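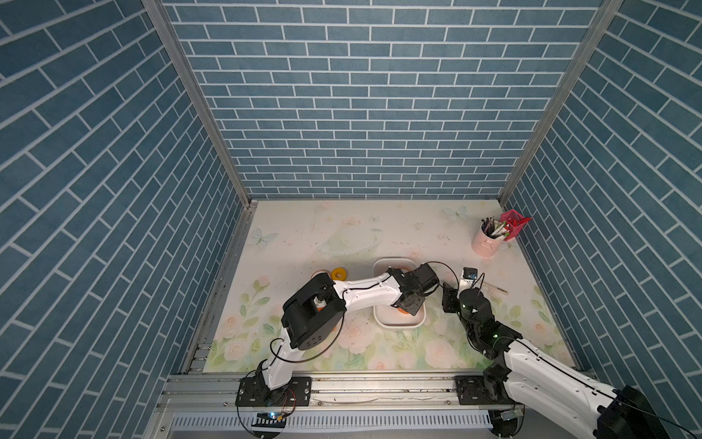

The two arms at their rail, blue brick walls behind

Drivers wanted for electric van trial, Dreltbridge and Litside

Vaughan Fleet Hire is looking for people who drive a diesel van for work and would swap it for an electric one for 5 weeks. We have 112 places. You keep your normal rounds and charge at home or at our Solstead depot, where there is no fee during the trial.

You need a full licence held for two years or more, off-street parking if you want to charge at home, and a usual week of about 236 miles or less. Sole traders and small firms can both apply.

We ask you to fill in a short log each working day and come to one meeting at the end. Drivers who finish the trial are paid £379. Insurance and breakdown cover are included.

Apply through the form on our website by Monday, August 20, 2018. Please have your licence number and current van registration to hand.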